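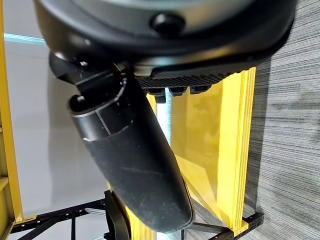 Does the speaker mean that the robot failed because it was told the truth too late? One reader of the draft notes asked me this, and yes, it is a fair summary of the first half. I have kept the order of slides anyway.

Home | Talks | Groups | Publications | Contact

Reaching near a shelf edge: what the wrist view adds
Speaker notes, July 22, 2022
By the Gesholm speaker
Print this page | E-mail this page

Slide 1. Greet the room. Say that the talk has one result and one warning, and that the warning is longer.

Slide 2. The question. When a robot hand comes near a shelf, the head camera looks down on it from above, and the front edge of the shelf can hide the fingers. The wrist camera is close to the fingers, but it sees a great deal of the robot itself. We asked how much the policy gains if it receives both views, and at which moment of the reach the second view matters.

Slide 3. The data. We recorded 1000 reaches with the Navex controller. Every reach has the same start signal and the same time limit. Please say slowly that a reach is counted as good only when the hand stops in the marked zone without pushing the shelf. People from the grasping field will expect a lifted object, and we did not score lifting at all.

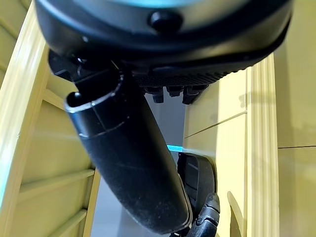
Gesholm Laboratory — Manipulation and Perception Group

Slide 4. Self-occlusion. In a wrist view, a large part of the pixels can belong to the hand and its housing. Our first idea was to mask them out. We made the masks by hand for a small set and trained a small network to do the rest. The masked version was worse than the plain one. I think the policy uses its own finger as a kind of ruler: it compares the finger with the upright beside it and judges the gap. I cannot prove this, so say "we think".

Slide 5. Yellow on yellow. Posts and panels of nearly the same colour are difficult for the depth estimate, because the borders between them are weak. The Brasine depth module gave smooth surfaces where there should be a step. Do not spend more than one minute here, the details are in the report.

Slide 6. Timing. This is the main result. If the wrist view is switched on only for the last part of the reach, nearly all of the gain is lost. The policy needs to have it early, when the view still looks useless to a person. We delayed it by 180 milliseconds in a second test and the same loss appeared, only smaller. Show the two curves together and wait a little before speaking.

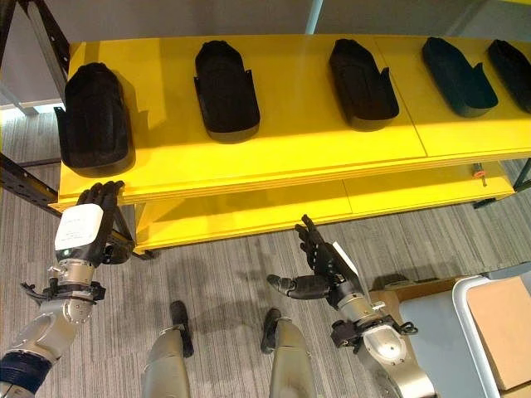
Can the head view be removed completely?
We tried it, and the reaches became slow and often ended at the wrong shelf level. The head view tells the policy which shelf it is dealing with, and the wrist view does not.

Slide 7. Limits. One shelf type, one room, one kind of carpet. The Van Dusen benchmark has more variety, but it has no wrist stream, so we could not compare directly. We hope to repeat the timing test with another shelf in September.

Slide 8. Warning. Our first scoring script took the good reaches from the controller log, and the log was too kind. It marked a reach as finished when the joints stopped, also when they stopped because the hand was pressing on the edge. We checked the videos again and corrected the table. If somebody has the older table, ask them to throw it away.

If there is time, go back to slide 6. If there is no time, leave out slide 5.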